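## Reporting grasp success when the wrist view is tilted or inverted

**Keith Tamihana**
Wednesday, January 3, 2018

Our group at Bromcombe is preparing a methods section on grasp success for household containers. Trials are scored from the wrist camera alone by 2 raters. In our pilot set, the raters disagreed most often on trials in which the wrist had rotated far enough that the workspace appeared upside down. We would like to know whether it is acceptable to rotate the images before rating, and whether such trials should be reported separately. The protocol we inherited from the Halov study does not address the matter.

---

**Ji-hoon Jin**

Rotation before rating is acceptable, provided that it is applied to every trial and stated in the paper. It should not be left to each rater to decide. We recommend the following procedure:

1. Record the wrist angle at the time of each image.
2. Rotate all images to a common upright using that angle.
3. Have both raters score the full set without access to each other's results.
4. Report agreement for the whole set, and again for the trials that were rotated by more than a quarter turn.

With respect to your second concern, please keep the tilted trials in the main result. Removing them will raise the reported success rate, as these are often the harder approaches. In our own set of 1000 trials, we excluded them at first and were required to restore them during review.

Printed labels deserve particular care. A large label gives raters a strong cue to the position of the container, and they may rely on it instead of on the finger.
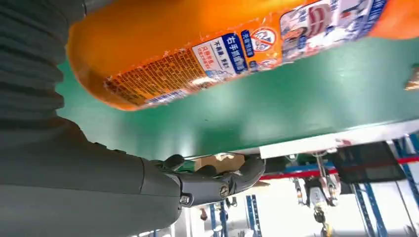
For this reason, the scoring sheet should ask first where the finger is in relation to the container, and only then whether the grasp is judged a success. A single image cannot establish that a grasp was stable. We score 5 consecutive images per trial and require the same judgment on each.

---

**Gindus**

We just drop the upside-down ones. Saves time.

---

**Baxter**

I would advise against the preceding suggestion unless the number of dropped trials is stated. The procedure from Ji-hoon Jin is sound. I would add only that the original images should be kept with the rotated copies, so that another group can repeat the rating.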